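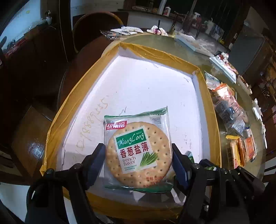

Ticket: grasp clips getting rejected on shiny wrappers (Endell station)
Opened 28 December 2025
Status: still open, workaround in place

Okay, so I'm the one doing the hand-held demos for the snack set, and Rasent keeps throwing out my cracker clips. I recorded 70 of them and 15 came back flagged "finger width lost." Same task each time: pick the wrapped cracker out of the cardboard box, move it over, let go. The chocolate bars went through fine (those have paper sleeves), so I figured it was the film.

What I tried first

Wiped the lens. No change.
Redid the width calibration, fully open to fully closed. Still no change, and it passed its own check, which was annoying!
Swapped to the spare finger pads from the Vaughan kit. Nope.

What seems to help

The clear film is super glossy and the crinkles throw glare all over the place, and the floor of the box is white and really bright too. My guess is the tracker loses the pads when the whole bottom of the view blows out. I locked the exposure a notch darker before each take instead of leaving it on auto, and did 5 more. All of them passed. I know that's a tiny batch, so please don't close this yet.

I left the rest of the table the way it was, cake plates and wrappers and all, since the Gallau notes ask for messy backgrounds.

Questions for whoever picks this up

Can we save the darker exposure as a preset? Setting it by hand gets old fast.
Are the flagged clips really gone, or can they be rerun? Clip 106 looked totally fine to me on playback, pads on both sides of the packet the whole way in.

I'm going to do the pouches next with the same setting and I'll add the numbers to this ticket.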